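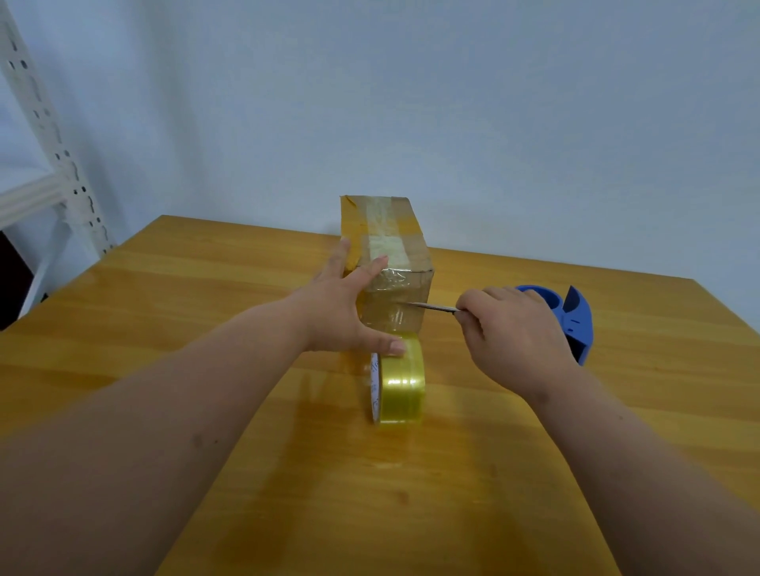
What I was trying to find out
My project for the robotics elective was a review of the Skositis labelling service. You send them video of somebody doing a job by hand and they send back a list of timed steps, ready for training a robot. I picked packing tape as the job because it's fiddly and everyone has fought with it at some point!

I sent in 26 short clips on the student plan. The job is a small cardboard box, a roll of clear tape, a blue dispenser and a slim metal knife, all done on a table with two bare hands.

How the labels came back
Turnaround was 14 hours, which I was really happy with (I'd planned for a whole weekend). Knife work was the strong point. "Left hand steadies box, right hand cuts tape" came back pretty much how I'd have written it myself, and the start times were good too.

Handling the roll was much messier. Clear tape on a shiny table is hard to follow, and six clips had "peel tape" and "hold roll" swapped or mashed into one long step. I asked for a redo on those and most of them improved - the blurry ones didn't.

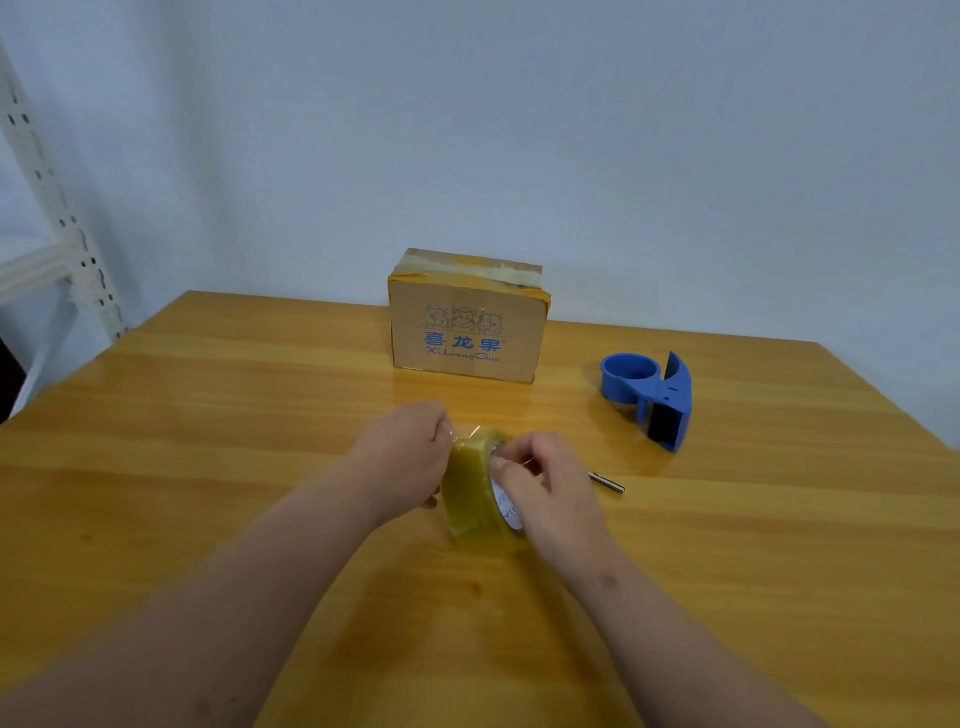 Cost and whether I'd use it again
I also tried Filtmont in January for a smaller assignment. It was cheaper, but it only labels one hand at a time, so I had to line up the left and right lists myself. Never again.

For my marks, Skositis gets 16 out of 20. I'd like a separate label for "finding the loose end" and a colour setting on the timeline that doesn't hurt my eyes.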